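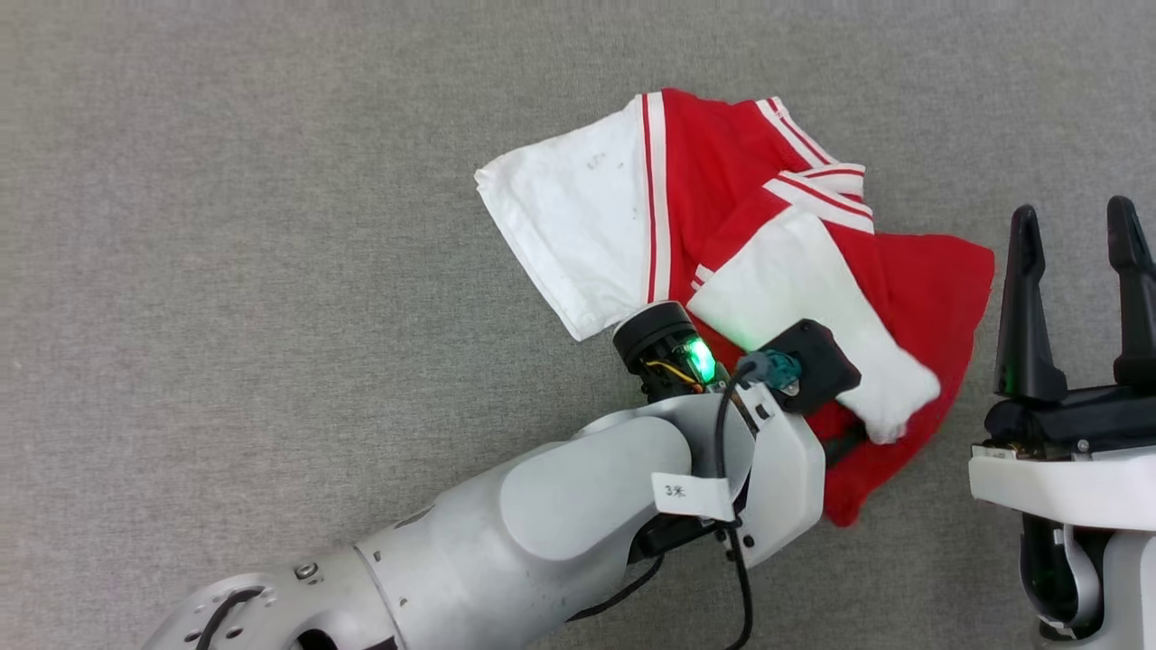 Killbridge closing show: thread

1. Went to the closing show of the Killbridge summer festival last night. Posting notes while I still remember them. It ran 67 minutes with no break.

2. Directed by Roya Najafi. She did the indoor version two years ago with a cast of 30. This time it was outside, on the river steps, and the cast was a lot bigger.

3. The opening was drummers coming down the steps in the dark. No speeches first. The mayor's welcome got moved to the printed program, and I hope it stays there.

4. Best part for me was the ferry section. Dancers carried long strips of blue cloth across the steps while the choir sang from the far bank. There was a sound delay from over there and they had clearly rehearsed around it.

5. Choir was led by Getachew Zeleke. He wrote two of the songs. The slow one in the middle has no words and I would like a recording of it.

6. The projections were weaker. They were aimed at the old Mestard warehouse and the brick swallowed most of the color. From the left side you couldn't read the names of the villages at all.

7. Sepehr Mirzaei's solo was cut short compared with the June preview. In the preview he had the full climb to the top landing. I asked at the info desk and they said it was for timing.

8. Costumes were by Touran Hashemi. Plain gray for the first half, then everyone turns their coats inside out. Simple and it worked from the back rows.

9. Fireworks: 40 seconds. Fine by me. The ones at the Skelero gala went on so long that people left during them.

10. Practical stuff. Standing places are free, seats need a ticket. Go in by the north gate. The south gate line was still moving when the drums started.

11. Someone asked about the film. It goes up on the festival page in 2 parts, no date yet. I'll add the link under this post when it's there.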